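4.2 Practice between club sessions

What surprised us most in the Ridum data was how much the athletes did on their own. The program offered visually impaired adults two coached judo sessions a week, and we had expected home practice to be patchy. Of the 23 athletes who finished the season, 16 kept up their balance and grip drills at home right through to June – a wonderful result for a group made up mostly of beginners.

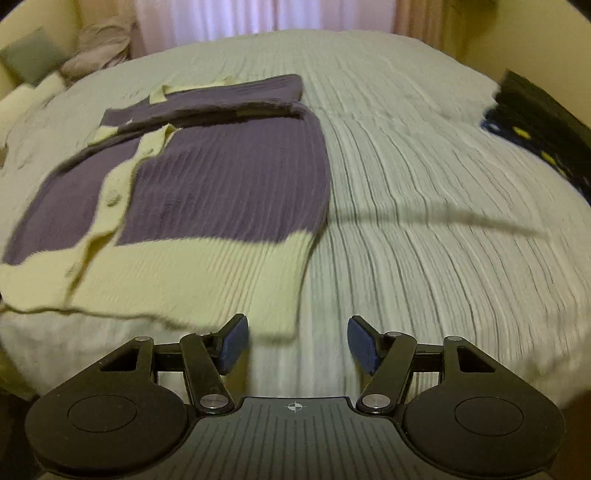 Spoken cues seem to have played a large part. Coach Vlasta Spahić recorded each drill as a short audio track, never longer than 30 seconds, and athletes could replay it as often as they liked. Several told us they knew the tracks by heart within weeks. The wording matched what they heard on the mat, so a drill learned at home carried straight over into partner work. 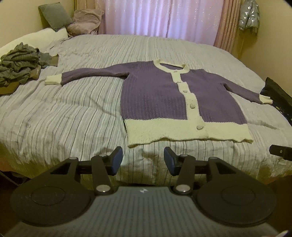 We also saw real gains in confidence during free sparring. Athletes who practiced at home asked for new partners sooner and were quicker to try throws from their weaker side. Løken and Gashi found much the same pattern in their Flillbridge rowing study, although their athletes trained in pairs. Our sample is small, and we cannot separate the effect of the audio tracks from that of the coaching itself. Even so, the pattern held across both age groups, and it deserves a larger trial.

Figure 2. A purple cardigan laid out on a bed, with a hand-held gripper in the foreground.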